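ガラスの保存容器、ふた無しで使っている人いますか

1：pai_no_ue
キッチン用品をまとめて買い替え中です。角の丸い長方形のガラス容器を、細かいものの入れ物にしようと考えています。ふたは別売りで、本体が1000円、ふたを足すとほぼ倍になります。ふた無しで使っている方、困ることはありますか。

2：medau
うちは2年ふた無しです。テーブルに置いて小物入れにしています。ほこりは入りますが、月に一度洗えば済みます。

3：グリル係
食品を入れるならふたは要ります。冷蔵庫でにおいが移ります。

4：pai_no_ue
食品は入れません。子どもの工作の材料と、フェルトっぽい飾りの類です。今は空き箱に入っていて、何がどこにあるのか分かりません。

5：Chaiwat Bunnag
それならガラスは向いています。横からでも中が見えるので、探すときに開けたり出したりしなくていいです。うちのはCaseoの容器で、透明といっても少し緑がかっています。色味が気になる人は店で見てから買ったほうがいいです。

6：medau
緑がかるのは厚みのあるガラスならだいたいそうですよ。Grornineのも同じです。

7：Chaiwat Bunnag
写真を貼っておきます。ベージュのテーブルの上だと、緑はあまり目立ちません。

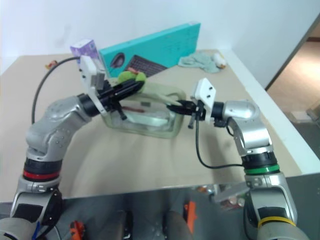

角丸のガラス容器。中に赤い小物、縁のすぐ上に緑のふわふわ

8：pai_no_ue
ありがとうございます。思ったより色は気になりませんね。赤いのが外から見えるのも分かりました。緑のほうは棒みたいなものが出ていますが、長いものも入りますか。

9：Chaiwat Bunnag
長さは内側の寸法次第です。棒つきのものは、私は寝かせて入れています。立てると縁から出て、引っかけて倒すことがあります。

10：グリル係
子どもの工作用ならガラスはやめたほうがいいと思います。落としたら割れます。プラスチックの透明ケースで十分では。

11：medau
プラスチックは細かい傷で曇りませんか。うちは半年で中が見えにくくなって、それでガラスに替えました。

12：グリル係
曇ったら買い替えればいいです。破片を掃除するよりは楽です。

13：Chaiwat Bunnag
置き場所によります。棚の上の段から出し入れするならプラスチック、テーブルに置いたままならガラスでもいいと思います。うちでは容器は動かさず、中身だけ出し入れしています。あと、ビー玉のような硬いものは別にしてください。放り込むと音がうるさいし、欠けます。

14：pai_no_ue
子どもは小学生で、出し入れは食卓でします。ただ、片付けるときは棚に運ぶので、そこが心配です。

15：medau
運ぶなら両手で持つ決まりにするとか。それか、運ぶのは大人がやる。

16：グリル係
決まりを作っても、急いでいるときは片手で持ちますよ。うちは11月に一つ割りました。割ったのは私ですが。

17：pai_no_ue
ガラスを一つだけ、ふた無しで買ってみます。それは食卓の端に置いたままにして、棚に運ぶ分はプラスチックにします。底に何か敷いたほうがいいですか。

18：Chaiwat Bunnag
中には敷いていません。敷くと下から見えなくなるし、洗うときに手間が増えます。テーブルの傷が気になるなら、容器の下に薄い布を1枚敷いてください。

19：グリル係
布は滑りますよ。敷くなら滑り止めシートのほうがいいです。

20：pai_no_ue
シートは家に余りがあるので、切って使います。容器の長さは14センチのと、もう一つ上のサイズで迷っています。

21：medau
棒つきのものがあるなら大きいほう。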